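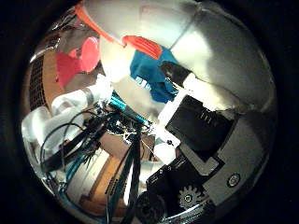 红色塑料杯、蓝色的布、白色的布和黑色的线

分类：日记 > 家里的事 | 标签：收拾，布，中文练习
打印本页 | 用电子邮件发送给朋友

2019年7月15日 星期一 闷热

早上六点我就醒了，窗户开着，外面没有风。我先喝了一碗昨天剩下的粥，然后坐着想今天应该做什么。本来的计划是写信，可是信纸压在很多东西下面，所以必须先收拾。我在这里住到第二年了，东西比我来的时候多得多，而且它们喜欢混在一起。

我的中文老师说，日记要写具体的东西，不要总是写“今天很忙，但是很高兴”。我同意她的意见。今天我就写布和线。

最麻烦的是线。黑色的线互相绕着，有几根上面有一段一段的蓝绿色，我以前没有注意到这个颜色。线的旁边是一块白色的布，皱得很厉害，有一条灰色的带子围着它的一部分。再过去是蓝色的布，也是一团，上面印着一些浅色的东西。我在词典里查了“团”这个量词：一团线，一团布，一团纸。还可以说“一团糟”。这个词我今天用了很多次，用得很准确。

Ihor Vakulenko 十点多打来电话，问我为什么喘气。我说我在跟电线打架。他教我一个办法：先不要拉，先找头。每一根线都有两个头，找到一个头，顺着它慢慢走，遇到别的线就从下面穿过去。他在 Drornano 的仓库工作过，那里每天都要整理线，所以他很有经验。我按照他说的做，第一根用了很长时间，第二根快一点。第三根我不耐烦了，用力拉了一下，结果又打了一个结。午饭以前我没有再碰它们。

线中间还有一个蓝绿色的圆柱形零件，表面有金属的光，周围是细细的电线和很小的电路零件。我不敢动。小的东西掉到地上，我就找不到了，一月的时候我已经有过这样的教训：一颗螺丝掉到柜子后面，我用筷子找了一个晚上。我拿了一个浅盒子，准备把小零件都放进去，可是想了想，还是等 Ihor 来看过以后再说。他星期几来还不一定。

红色的塑料杯歪着，我每次看到它都想扶正。我喜欢红色的杯子。小时候我们家在 Horobets，厨房里有一排红色的塑料杯，妈妈不让我们把它们拿到院子里去，我们当然拿了。后来搬家，那些杯子不知道送给谁了。我问过妈妈，她说根本没有什么红色的杯子，是绿色的。我们为了这件事在电话里争论了很久，谁也没有说服谁。

杯子后面有棕色的纸板。纸板这种东西我总是舍不得扔，觉得以后寄包裹会用到。上次给妈妈寄茶叶，我找遍了房间也没有合适的纸板，最后花了61块钱，邮局给我包了一个很大的箱子，茶叶在里面像一个旅客坐在空火车上。从那以后我就留着纸板。可是留下来的纸板，尺寸从来不对。

中午吃面条，放了两个西红柿和一个鸡蛋。西红柿是楼下买的，比 Buvlow 市场的贵一点，但是甜。吃完以后我睡了二十分钟，醒来觉得更热了。

下午我决定只管布，不管线。叠布是我喜欢的工作。Pladik 旅馆的阿姨教过我，我在那里打过一个夏天的工，每天叠床单和毛巾。她叠得非常快，一边叠一边跟我说她女儿的事情，手根本不用眼睛看。我那时候的中文很差，只听懂“女儿”和“不听话”。她教我先把四个角对齐，再用手掌从中间往外面抹平，最后才对折。顺序不能错，如果先折再抹，里面的皱就永远在里面了。

我问过她，为什么旅馆的客人一分钟就弄乱的东西，我们要叠得那么整齐。她想了一会儿，回答说：“你吃饭不吃？”我把这句话写在了本子上，过了很久才明白她的意思。也可能我还是没有完全明白。

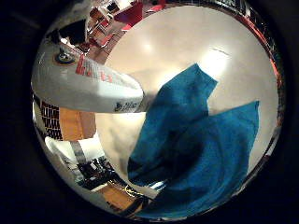 白色桌面上的蓝布，两个角翘着

蓝色的布最不听话。白色的桌子很平，布在上面应该也很平，可是它有自己的想法。一个角朝上，另一个角往右边去，中间是很深的褶子。颜色也奇怪，亮的地方是很鲜艳的蓝，褶子里面深得差不多是海军蓝。我看了好一会儿，想用中文说出这个形状。“像山”太简单了。“像帆船”也不对，帆没有这么软。我写了“像两只耳朵”，后来又觉得这只动物的两只耳朵不一样高，有一点可怜，就没有改。

关于“叠”和“折”，我一直分不清楚。叠被子，叠衣服，折纸，折扇。老师解释说，“叠”是一层一层放上去，“折”是弯过来。那么一块布弯过来以后就变成两层，到底是叠还是折？她笑了，说两个都可以，但是我们习惯说叠衣服。“习惯”是学外语的人最怕听到的两个字，因为它后面没有规则，只能一个一个地记住。

还有“皱”和“褶”。皱纹长在脸上，褶子在裙子上，包子也有褶子。我在本子里画了一个包子，旁边写：褶。这个字的笔画真多，我写了三次才写对。

四点钟我给 Ihor 发短信，说布已经在叠了，线还没有。他回答：“线永远没有。”然后他又问我信写了没有。我没有马上回答。

信是要写给 Myroslav Kuzmenko 的。不对，我应该写清楚：Myroslav Kuzmenko 是我叔叔，跟我一样的名字，连姓也一样，所以每次写信封的时候，上面和下面都是同一个人，邮局的小姐已经问过我两次，是不是在给自己寄信。他现在一个人住，离最近的大城市有382公里，不用电脑，也不喜欢电话。他只喜欢信，而且要手写的，要长的。他的信都从天气开始，然后是苹果树，然后是他的膝盖。我回信也按照这个顺序，先天气，然后我没有苹果树，就写我窗台上的辣椒。

上一次我写了大约1538个字母，他回信说太短了。我不知道他是怎么看出来短的，也许是拿在手里称的。

信纸后来找到了，没有压在桌子那边，是夹在一本旧日历里面的。也就是说，为了找它，我今天不必收拾任何东西。我坐在地上笑了一会儿。

六点以后凉快了一点，我开始写信。写天气写了半页，写辣椒写了几行（两个红的，其余还是绿的，有一片叶子黄了），然后我把叠布的事情也写进去了。用母语写这些事情很快，可是有些地方我反而想不起来家乡话怎么说，比如“抹平”，我脑子里先出来的是旅馆阿姨的手，然后是中文，最后才是我们自己的词。叔叔看到这里大概会不高兴。

晚饭没有做，吃了饼干和黄瓜。楼上的孩子在练钢琴，还是那首曲子，今天比上个星期弹得远了一点，弹到第二行才停下来。

明天要做的事：买邮票，找一些可以绑线的带子，还阅览室的书，问老师“舍不得”能不能用在纸板上。线的事等 Ihor 来。桌子还要再擦一遍。

打印本页 | 用电子邮件发送给朋友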